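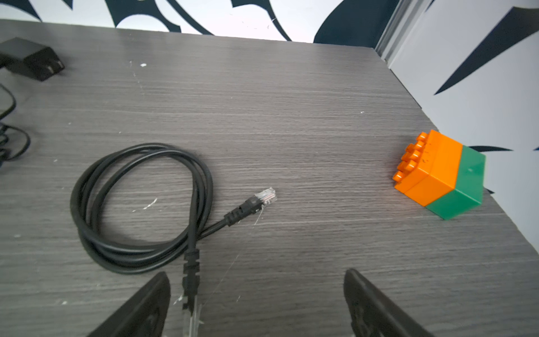

Fig. 1. Coiled network cable, dark tabletop. Orange and green bricks at right.

Week 4 handout: Patch leads, coiling and what the packet says

Read before the prac. Bring a lead of your own if you have one, the rattier the better.

1. Where we got to

Last week we ended on the claim that a patch lead is a solved problem. You buy one, you plug it in, the light comes on. I don't think it's solved, and I don't think most of what is written about it is worth much either. A good deal of the advice you'll find was copied from a catalogue, and the catalogue wanted to sell you a thicker cable.

Look at Fig. 1 for the parts we need to name. The plug is an RJ45, clear plastic, with thin metal contacts in the head. Behind it is the ribbed black boot, sold to you as strain relief. The rest is cable, coiled in a loose oval.

2. Boots

The usual line is that the boot stops the cable bending sharply where it enters the plug. Maybe. A soft boot that slides back along the jacket does very little, and plenty of them slide. A stiff one can make the locking tab hard to press in a crowded patch panel, and then people lever it with a screwdriver and snap the tab off. I have a jar of plugs with missing tabs in the prep room and most of them wear a boot.

What you should write in your notes: a boot helps if it grips both plug and jacket. Check by pulling it gently. Don't assume.

3. Coiling

Two methods you'll be shown. Over-over, where every loop goes the same way, and over-under, where every second loop is flipped. Sound people swear by over-under and will tell you anything else ruins a cable. For long runs that get thrown across a stage, fair enough. For a short lead that sits in a drawer, I've never seen decent evidence it matters. A loose coil of a few turns is fine. What does matter is the wrap round the elbow and hand, pulled tight, with the plug tucked through the middle. Please stop doing that.

Also doubtful: rules about minimum bend radius quoted to the millimetre. The common rule of thumb is four times the outside diameter for ordinary unshielded cable. Use that and move on. A coil you could post an orange through is well clear of it.

4. The Soltness figures

The reading pack includes a two-page summary from Soltness, who make cable tidies. They tested 1289 used leads from office clear-outs and report that 358 failed. That's a bit under 28 per cent, and the summary puts it down to "poor storage habits". Before you quote it, ask:

What counted as a fail? The summary doesn't say. A broken tab and a broken pair are very different faults.

How were the leads stored? They came out of skips and boxes. Nobody recorded how they'd been coiled before that, so there is no comparison group at all.

Who gains? Soltness sells the tidy.

The Javstead sheet is more modest and I trust it a little more. They had 44 leads, coiled and uncoiled each one 1000 times by hand, and tested at the end. It's a small batch from one supplier and they say so. Most of the trouble was at the plug end, which fits what we see in the prep room, though my jar isn't evidence either.

5. Labels and colour

The Swanson scheme (orange for uplinks, green for desks, black for everything else) is in your lab manual because it has always been in your lab manual. It works until someone runs out of orange. Colour tells you what a person meant at the time. A label at each end is better, and a label with a date is better again. If the label and the colour disagree, trace the cable.

6. For the prac

Meet in the Horkus lab at 2 pm. Work in pairs.

a) Inspect both plugs on each lead. Look at the contacts side on, then check the tab springs back.
b) Pull the boot. Note whether it slides.
c) Test the lead flat, then again while flexing it near each plug. An intermittent fault often won't show on a lead lying still.
d) Coil it, put it away, label it.

Record what you find, including the leads that pass. Half the write-ups last February listed only failures, so we couldn't work out a rate from them.

Write-up is one page. No marks for quoting a packet.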